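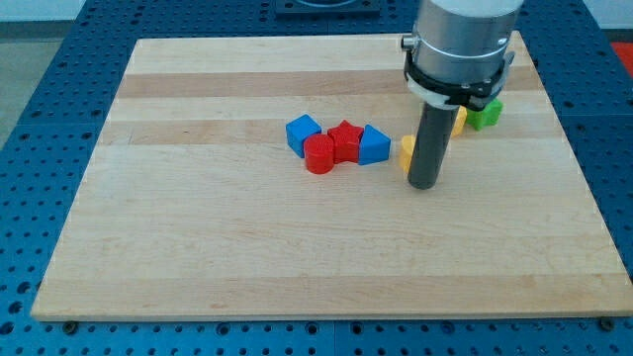 Who can join the Skov robot club?

Anyone aged eleven and up who lives near enough to get here and would like to spend an evening a week making a machine do something useful (or at least something amusing). We have school pupils, a couple of retired people, two parents who came to drop off their children and somehow stayed, and students from the college up the road. Under-sixteens need a form signed by a grown-up at home, and under-thirteens need that grown-up to stay in the building, though there is tea and a very comfortable sofa on the landing.

Do I need to know how to program?

Not a bit. Most new members have never written a line of code when they come through the door, and we rather like it that way! You will start by moving an arm with the hand controls, which feels odd for the first ten minutes and then quite natural, and after that Ratree Prasertsri will sit down with you and go through the first worksheet. If you already program, lovely, tell us what you know and we will find you something meatier.

What is the Lukivberg Challenge that everybody keeps mentioning?

It is our yearly competition, held at the end of August, and it takes up a good deal of our spring and summer. Each team gets a set of small coloured shapes on a board, cubes and stars and so on, and has to write a program that pushes them into a pattern. The pattern is drawn from a hat on the day. There are 3 rounds, and your best two count towards your score.

Why pushing? Can't the arm pick things up?

For the challenge we only allow a plain rod on the end of the arm, and pushing with a plain rod is a lovely, maddening problem. A cube pushed off centre will swing round, a cylinder may well go somewhere you never meant it to, and the star has a will of its own. You learn a great deal about friction and planning without ever opening a textbook, and you also learn to leave yourself plenty of room on the board. Teams who want to work with grippers can do so in the winter term, when Vichien Phetsri runs the sorting project.

How big is a team?

Two to four people. Please don't worry if you haven't got a team in mind, as we put people together in the first few weeks and it nearly always works out. Mixed ages are very welcome, and last year's winners had forty years between the oldest and the youngest.

What does it cost?

Membership is £51 for the year, which covers the worksheets, your place in the challenge and as many biscuits as is decent. There is a reduced rate for families with more than one member, and if the money is difficult, please have a quiet word with Nantana Siriwan, who looks after the members' list. She is very kind and it goes no further.

Can I have time on the arm outside the club evening?

Yes, once you have done the safety talk and been signed off by one of the leaders. Slots are an hour long and go up on the Flokar booking page at 9 in the morning on the first of each month. They do go quickly in July! If you can't make yours, give it back so that another team can have it.

What is in the safety talk?

Where the stop button is, how to press it without thinking twice, and why hands stay off the board while a program is running. Long hair is tied back, dangly sleeves are rolled up, and the first run of any new program is done at slow speed with a leader next to you. It takes half an hour and everybody does it, including people who use robots at work.

Can I practise at home?

You can. We have a simulator called Rurkarance, written by Chutima Noiphan when she was a student member, and it runs on quite an elderly laptop. It is a bit too forgiving about how things slide, so a program that gets through 500 practice runs on the screen may still need coaxing on the real board. Don't lose heart, we have all been there.

May I come and watch before I sign up?

Please do, as often as you like. Come up the back stairs, ring the bell twice and ask for Ekkachai Nilsuwan, who will show you round and very likely hand you the controls before you have got your coat off.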